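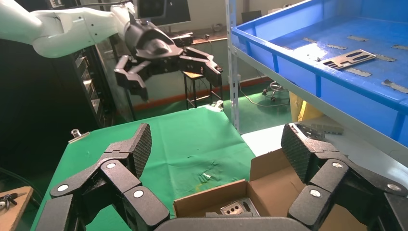
KELITZ, 27 November 2019 – Grirkar, the automation integrator based in Kelitz, opened its handling laboratory to manufacturing customers this week for a demonstration of two-arm sorting of metal parts. 64 visitors from 80 invited firms attended.

The demonstration covered the transfer of mixed brackets and strips between an open tray and a cardboard shipping box. Parts were presented in no fixed order or orientation. Two arms with two-finger grippers shared one table, and a camera at the wrist supplied the close view used for the final approach. The textured fingertip pads are intended to hold flat sheet metal at low closing force.

Visitors followed four runs from behind a marked line, with the gripper view repeated on a screen. Over the course of the event the cell handled 476 parts. Grirkar will publish cycle times and the rate of missed picks in January, once the logs have been checked.

The parts were supplied by Frimpong, a maker of shelving hardware that currently sorts such items by hand. Frimpong plans a trial at its Rovbridge plant with batches of 800 parts per shift. The trial will use the same grippers and the same control software – the table layout will be changed to suit the existing packing line.

A question session after the runs dealt mainly with thin strips that overlap. The present software separates them by sliding the upper strip sideways before closing the fingers. Strips lying against a tray rim remain harder to grip, and a narrower fingertip is under test.

Guests could also try hand guiding, in which an operator moves an arm through a task at reduced speed and the controller stores the path.

A second open day will be held at Rovbridge after the trial. Firms wishing to attend may register with the Grirkar customer office in Kelitz. Sample parts for assessment should be sent in advance, with a drawing and the material thickness.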